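Dried pasta, your questions

Last updated: 1st January

Same things get asked at the counter every day so here they are in one place. Answers by Socorro, mostly typed between customers. If yours isn't here ring the shop or ask Jhosep when he does your delivery.

How long does dried pasta keep?

Ages. Date on the packet is a best before, not a use by. Plain dried pasta with no egg in it is normally fine well past that if it's been kept dry and shut. Might cook a bit unevenly when it's really old. Egg pasta is fussier, I'd stick to the date on that. Filled dried stuff, stick to the date, no arguing.

Where should I keep it?

Cupboard. Cool, dark, not over the kettle and not next to the oven. Steam is the problem, more than heat. If your only cupboard is the one over the hob then put everything in a tin with a proper lid.

Do I have to take it out of the bag?

No. Bag's fine until you open it. After that, peg, clip, elastic band, whatever you've got, or tip it in a jar. If you do use a jar cut the cooking time off the packet and drop it in with the pasta. I've got three jars at home and no idea what any of them need.

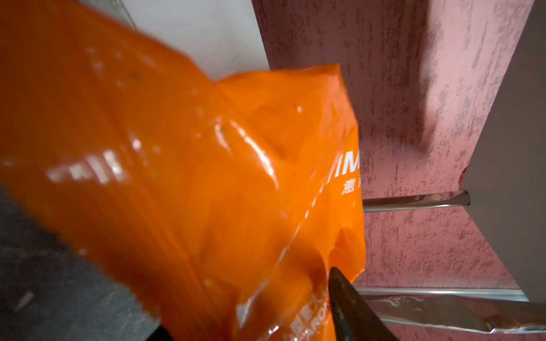

There's small brown beetles in mine. Are they dangerous?

Not dangerous, just horrid. They come in with flour, rice, birdseed, all sorts, and then they move house. Bin anything open, outside bin not kitchen bin. Hoover the shelf, get into the corners and the little holes for the shelf pegs. Wipe down, let it dry completley before anything goes back. Check packets you think are sealed as well, some of them can chew through thin film. Bring us the packet if it was bought here and we'll swap it.

Can I freeze dried pasta?

You can, a few days in the freezer is what some people do with flour to be on the safe side. No real point for storage. Let it come back to room temperature before opening or you get damp inside the bag.

How much per person?

Small eater, a good handful. Hungry, two. If you want to weigh it, 100g dry for a main meal is plenty for most people. Soup needs far less than you think, and it carries on swelling after you turn the heat off.

How much water?

More than you've got in the pan. A big pan is nice but a medium one works if you stir it for the first couple of minutes. That's when it sticks. Oil in the water does nothing much except make the sauce slide off.

Salt?

Yes. When it boils. Teaspoon or two for a family pan. If you're watching your salt leave it out and put more in the way of lemon or garlic in the sauce.

Which shape for which sauce?

Use what's in the cupboard. But if you're asking: long thin ones for oil, garlic, clams, light tomato. Anything with twists or ridges for chunky sauces and for cold salads, bits get caught. Tubes for baking. Tiny shapes for broth. Wide ribbons for slow cooked meat.

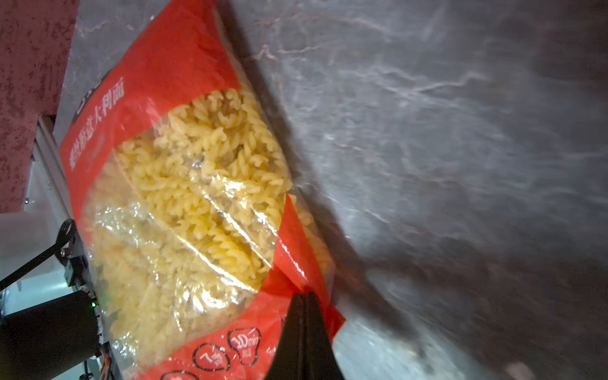 Can I swap one shape for another in a recipe?

Nearly always. Swap by weight, not by the cupful, a cup of little shapes is a lot heavier than a cup of big ones. And go by the time on the packet you've got in your hand, not the time in the recipe.

Packet's in a language I can't read, how do I know the cooking time?

Look for a number with a little clock or pan next to it, usually on the back. There should be an English sticker on imported food sold here, ingredients and allergens at least, but cooking time gets left off. If you can't find one, start tasting at seven minutes and then every minute. Done when there's no white dot in the middle when you bite it. If the allergen sticker is missing don't guess, ask us and we'll look it up.

Is it gluten free?

Ordinary pasta is wheat so no. We keep gluten free on its own shelf by the till, rice ones and corn ones. Rinse the rice ones after cooking or they go gluey. We don't sell anything loose in gluten free, only sealed.

Is it vegan?

Most dried is just wheat and water. Check for egg. The nests are often egg. Black ones can be squid ink.

Can I keep cooked pasta?

Cool it quick, lid on, fridge, eat within two days. Toss with a drop of oil so it doesn't set into a brick. Reheat till steaming hot right through. Freezes ok in sauce, not great plain.

Should I snap long pasta?

Do what you like. It'll bend down into the pan by itself in a minute. I snap it for the children, easier to eat. 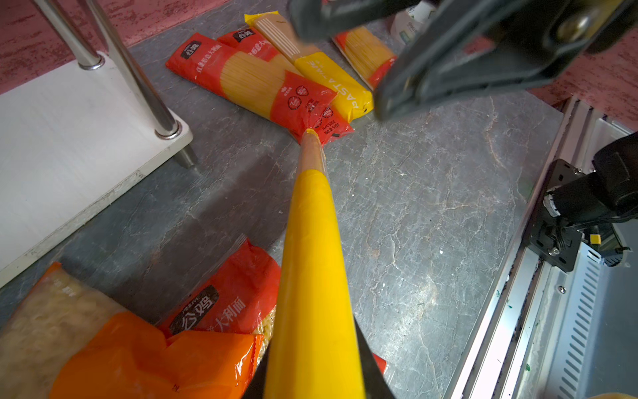
What do I do with broken bits at the bottom of the bag?

Soup. Keep a jar just for ends, mixed shapes, doesn't matter. Bean soup is best for it. Put the thick bits in first if you can be bothered.

Do you do bulk?

Yes, by the case or by the sack. Case is 10 bags, one shape per case, sorry can't mix them, they come to us like that. Order by phone, allow a week. Longer in October as we shut for the stocktake.

How many things do you stock?

155 lines in dry goods last count, 34 of them pasta. Not all on the shelf at once, if you can't see it ask, might be out the back.

Do you deliver?

Town and Gakholm only. Jhosep does the rounds late morning. He can't do stairs with sacks at the moment, his back, so someone will need to come down to the door. Leave a note if the buzzer's broken.

Do you take empty jars?

Clean, dry, lid on, label off. Small ones especially. No jars that have had fish in please.

Can I return something?

Unopened with the receipt, yes. Opened only if there's somthing wrong with it. Cases can go back if the tape's not been cut.

Can I pay by card?

Yes, any amount. Card machine drops out when it rains, no idea why, so bring a bit of cash if it's pouring.

Who do I ask about the cooking class?

Socorro Ñahui, at the shop. Fills up fast. Put your name in the book by the scales, phone number too, clearly please, I can't ring you back if the sevens look like ones.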